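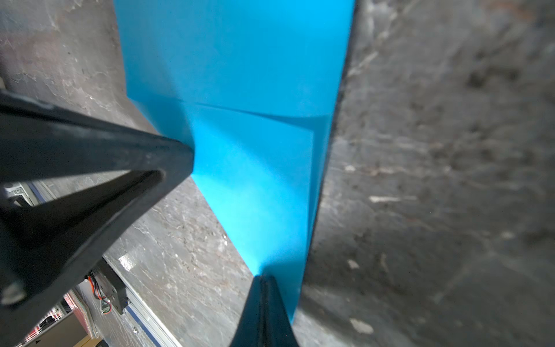 Paper & Folding

How to fold a sheet of coloured paper without spoiling it

Most folding guides begin with a shopping list. I've read plenty of them and bought more from the lists than I'd like to admit, including a Mavow creasing tool that now props up a window. My advice is to start with one sheet and a hard surface, then see whether you still want the rest.

What you need

One sheet of plain coloured paper, square or oblong. A worktop or table that doesn't give when you press on it. That will do for now.

The sheet in the photo is a bright blue, on a grey marble-patterned surface, with a fold running across it at a slant. Strong colours are good for practice as the edge of a flap shows up as a thin shadow and you can tell where it lies. I don't believe the claim that beginners must use white.

Before you fold

Wipe the surface and let it dry. Crumbs leave dents, and no amount of smoothing gets them out. Stone-look tops need a second wipe, as the pattern hides bits very well.

Leave the cutting mat in the drawer. People swear by them, but a soft mat lets the paper sink and the crease comes out rounded.

Making a slanting fold

1. Lay the sheet flat with one corner pointing towards you.

2. Lift one side and bring it over at a slant. Don't press yet.

3. Look at where the flap ends. Slide it until you like the angle. Measuring is fine if you're making 11 of the same thing, and a waste of an evening if you're making one.

4. Hold the flap still with one hand. Press in the middle of the fold with a fingertip and run outwards to one end, then go back to the middle and do the other.

5. Go over it once more with the side of your thumb. Twice is plenty. After that you are polishing the paper, and a coloured sheet can go shiny along the line.

Narrowing the sheet to a point

Fold one long side in at a slant, then the other, so that they come together at the bottom. The tip is where things go wrong. Every layer ends up there and the paper starts to fight back, so leave a tiny gap between the two edges near the point — the thickness of a fingernail — and they won't buckle.

If the tip tears, use it as your practice piece and take a new sheet. Tape always shows.

Is better paper worth it?

Sometimes. I tried a pack of Jamberg coloured sheets next to a cheap one from Flistley, 23 folds with each, and could only tell them apart when I opened a fold and made it again the other way. The cheap paper had a pale line along the crease. If you never unfold anything, save your money.

Storing what's left

Flat, in a folder, out of the sun. Rolled sheets never quite forget being rolled.

Last checked 11/10/21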